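The progress bar that lies

28/06/2023

I've been putting this one off because I like the people involved, and a grumpy post about a thing your friends work on is a good way to lose friends. But Demyd Nazarenko read a draft and said to go ahead, so any complaints can go to him.

For anyone new: I do contract work on the software side of robots. Mostly the boring layer, the part that sits between "the model says move the hand there" and the hand going there. Logging, timing, replay, the bits that break at four in the afternoon. Since the start of June I've been on a cloth job. Pick up a piece of fabric, put it in the basket, take it out of the basket, do it again. We use a planner called Posamness for deciding what to do next and a logging tool called Flukunside for writing down what happened. I have opinions about both and they are not equally kind.

Start with the planner. Posamness breaks a job into steps and gives each step a confidence score. Reach, 0.97. Grasp, 0.94. Lift, 0.95. These come up in a tidy column with a green bar beside each one, and the bar fills as the step goes along. It looks terrific. Visitors love it. I loved it for the first couple of days.

Then I went looking for where the numbers come from. The reach score is fair enough, it compares where the arm thinks it is with where it was told to go. The grasp score is where I started to swear. It's made from finger position and motor current. If the fingers stop closing before they reach the end of their travel, and the current goes up, the planner decides something is being held. For a block of wood, fine. For cloth, a finger can stop because it has pressed a fold into the bottom of the basket. It can stop because it has caught the rim. It can stop because it has met another finger. All three of those look like a grasp to Posamness, and all three get the green bar.

I pulled 200 logged attempts and went through every one by hand, watching the video beside the scores. It took me the better part of a week and I don't recommend it. The planner called 197 of them good grasps. I called 132. I was generous, too. If the cloth came up at all, even by a corner, even if it fell straight off again, I gave it the point.

So that's the gap. It isn't a rounding error and it isn't a matter of taste. When I raised it, the answer I got back from the planner people was that the confidence score "reflects the controller's internal belief". Well, yes. So does my nephew's when he says he's cleaned his teeth.

What bugs me more is what happens after. The next step trusts the last one. Lift doesn't check there's anything to lift. It moves up, notes that it moved up, and passes the job along with its own lovely number. By the end you have a full column of green and a piece of fabric sitting exactly where it was. If you only read the summary, and most people only read the summary, you'd think we could pack up and go home.

The usual reply is "just add perception". I've heard that at every place I've worked, including two years at Aguirre, where I heard it from people who were paid to know better. We have perception. We have more camera views than we have time to look at. The trouble is that cloth is horrible to look at. It has no fixed shape, it hides its own edges, and the hand covers the part you care about right when you start caring about it. Our segmentation model draws a nice outline around the fabric when it's lying out in the open. Put it in a basket, put a hand over it, and the outline starts to wander. I have watched it decide a shadow was cloth. I have watched it decide the cloth was a shadow.

Colour is its own headache. The model was tuned with a fixed colour range as a first pass, which I'd have argued against if I'd been there. Change the view or the light and the same kind of fabric reads completely differently. Somebody picked that range on one camera, on one day, and wrote it into a config file with no comment next to it. I found it by searching for the word "teal".
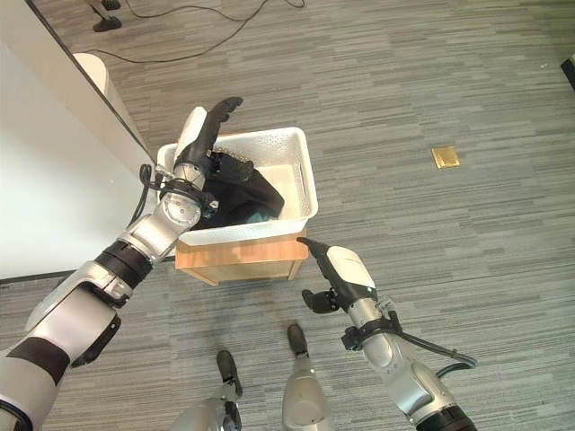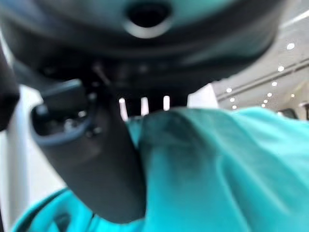 Anyone who wants to set one threshold for every camera is welcome to try. I gave it two evenings. In the end I threw out the fixed range and made each view keep its own, worked out fresh at the start of a run. It's slower to start up and I've had grumbles about that. It takes 8 seconds. You can stand there for 8 seconds.

For the grasp check I did something dull. After the fingers close, the arm lifts a small amount and waits, and then we compare before and after from whichever camera has the clearest view of the spot where the cloth was. If nothing changed there, the grasp failed, whatever the motors say. No learning in it at all. It's a subtraction with a bit of blurring. It catches most of the false ones from my set of 200, and it misses the ones where the cloth drags a little without leaving the floor of the basket. I haven't got a good answer for those yet. A few people have suggested weighing things through the wrist. I'm not convinced, a light bit of fabric hardly pulls on anything and the cables pull too, but I'll try it before I rubbish it any further.

Now the other tool. Flukunside is ugly. The interface looks like a tax form, the search only works if you already know what you're searching for, and it once ate a whole morning of notes of mine when I pressed the back button. But it writes down what it was given, with the time it was given it, and it doesn't add a score. When I did my hand count I could line up joint positions against video and trust that they matched. I checked, by the way. I made the arm tap a table and looked for the tap in both places. They agreed to within a frame, every time I tried it. You should do that with any logging tool, and I'm a bit alarmed by how few people do.

I'd take ugly and right over the green bars. I said this in a meeting and was told the two tools "serve different audiences". I think that's true and I think it's the problem. One audience gets the joint positions and the other gets the bars, and it's the second one that decides what we work on next.

Demyd's main objection to my draft was that I was being unfair about the score, that any number is better than none while you're building. He reckons you use it to sort, so you look at the low ones first. I'd agree if the low ones were the bad ones. In my set there were three attempts the planner marked as failures, and two of them had the cloth well up in the air. The fingers had closed almost all the way because the fabric was thin, so the planner figured the hand was empty. Sorting by a number like that just decides which mistakes you'll never see.

He did talk me out of one paragraph, which was about demo videos and would have got me into trouble.

There's a bigger gripe under all this. Every group I've worked with has a success rate they say out loud, and when I ask how it was counted there's a pause. Who decided it was a success? The software that did the job? Somebody watching? Watching live, or reading the log later? What happened to the runs that got stopped early? At the Admont workshop last year I asked that of a speaker with a very high number on his slide, and he said stopped runs were "not considered attempts". He wasn't embarrassed. I don't think he'd ever been asked. I went back over our own reports after that and found we'd done the same thing for months, so I'm not throwing stones from very far away.

What I'd like is small. I'd like Posamness to show a grey bar when it doesn't know. It has no way to say that at the moment. Every step is somewhere between zero and one, and "I can't tell from here" gets squashed into the same scale as "I'm sure". I've written it up as a feature request and it has been tagged "low priority, cosmetic".

In the meantime I've patched our copy so the grasp bar stays empty until the lift check has run. The column looks much worse now. One of the managers asked me what I'd broken.

If you're on the planner and want the patch, send me an email and I'll pass it on. It's short, it's got comments in it, and it will make your numbers go down. The labelled set I can't share, but I'm happy to send the sheet I used for scoring, including the column where I changed my mind. There were more of those than I'd like, mostly the corner grabs. On a second pass I'd probably mark them harder.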